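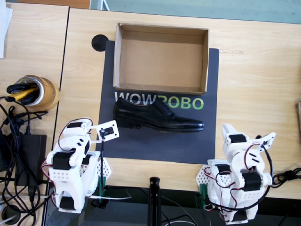 *A black lace-up and an open box on the sorting table.*

## Shoe collection: boxes and drop-off times

The school and work shoe collection is open again until the end of May. Last year it passed on 1,820 pairs through the Drimgate exchange, most of them to people starting a new job or going for an interview. Smart black shoes are still what we get asked for most, in men's and women's sizes, and they are what we run out of first.

Tamunoemi Danladi is looking after the sorting this time and has asked that shoes come in already boxed if possible. Any plain cardboard box will do. It doesn't have to be a shoe box and it doesn't need a lid, as long as both shoes lie flat on the bottom without being bent. Please put one pair in each box. Last year a good many arrived loose in carrier bags, and it took 2 evenings to match them up again. There were 3 left over that never found a partner.

Before you bring a pair in:

- Brush off any mud and wipe the soles.
- Polish leather shoes if you have the polish. If you haven't, leave them and we will do it here.
- Leave the laces in, tied loosely.
- Write the size on the end of the box in pencil or marker. If the number has worn off inside the shoe, write "size not known".
- Take out old insoles.

We can take lace-ups, slip-ons and low heels. Worn heels are fine – Najjar Shoe Repairs on Premano Street will re-heel them for us at cost. We can't take shoes with split soles or cracked uppers, and we have no room for wellingtons or football boots this year.

Drop-off is at the Estach Centre, side entrance, on Saturday from ten until one. If you can't manage that, leave your box at the front desk with a note saying it is for the shoe collection. Boxes left outside the door get rained on.

Leen Rawashdeh would also like to hear from anyone who can drive a load over to Drimgate once a fortnight. An ordinary hatchback with the seats down is big enough. Her number is on the board by the kettle.

Spare black laces and tins of black polish are welcome too. We have plenty of brown.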